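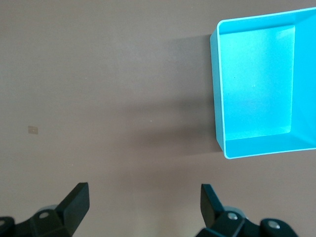
Fliltley is a swap-by-mail club for small household odds and ends: buttons, cup hooks, curtain rings, the key to something you no longer own. You send us a box, we sort it, and some time later you get a box of equal weight back, containing other people's odds and ends. Members are forever asking what a properly prepared sorting surface looks like, and the answer is a bare tabletop and one open plastic bin. Ours come in turquoise, a color picked because very little of what people mail us is turquoise, so things show up against it. You'll notice a few dark specks on the bottom. We are a sorting club and have never claimed to be a cleaning service.

How do I join?

Fill in the form and pay the 34 dollars. That covers a year of swaps and the welcome leaflet, which Maxence Baudry wrote and which is longer than it needs to be. You can skip to page four.

What can I send?

Small, solid, dry things that once had a purpose. If you can close your hand around it and it doesn't leak, we're probably interested. Drawer knobs are always welcome. So are castors, thimbles, picture hooks and chess pieces, including the ones from sets that are otherwise complete, though we'd ask you to think about that.

What can't I send?

Batteries, medicine, food, blades, anything alive, and anything that was alive recently. We also stopped taking golf tees in February. We have enough golf tees.

Do I have to sort my own things before mailing them?

No, but it helps, and some members find they like that part best. Clear a table all the way. Put one bin on it. Tip your drawer out next to the bin, and move across only what you're willing to part with. Whatever stays on the table goes back in the drawer, where it will be waiting for you next year.

Why only one bin?

People who start with several bins end up with a bin called Misc. Then they have a drawer again, except that it's on the table and they need somewhere to eat dinner. If you truly have two kinds of thing, do them on two evenings.

Does the bin have to be turquoise?

It does not. A baking dish works. One member in Dunmont uses a cat carrier, with the cat's agreement.

How much can I send at once?

Up to 500 grams per box. Past that, the postage costs more than the contents, and we include the sentimental value in that calculation.

How long does a swap take?

You should have a box back within 48 days of ours arriving on the shelf. If it takes longer, write to us. If it takes much longer, it's possible your box was sorted by Maxence, who reads the old keys.

Reads them?

The stamped numbers. He keeps a notebook. It's up to 361 keys and he would like you to send more. He has matched one so far, to a padlock that came in a different box, and we all had to go and look at it.

I sent something by mistake. Can I have it back?

Write quickly and tell us what it looks like. "Small, metal" is what everyone says. Please try for a third word. Once a thing has gone out in somebody's return box, we can ask them nicely, and that's as far as our powers go.

What's the difference between an Ansah box and a Dirix box?

Ansah is mixed. Dirix is a single category, chosen by us, and it's usually buttons. You can switch between them once a year from your account page. Requests to switch out of Dirix because it was buttons will be read with sympathy.

Can I cancel?

Any time, by email. Your last box will still arrive.

Page last updated March 16, 2023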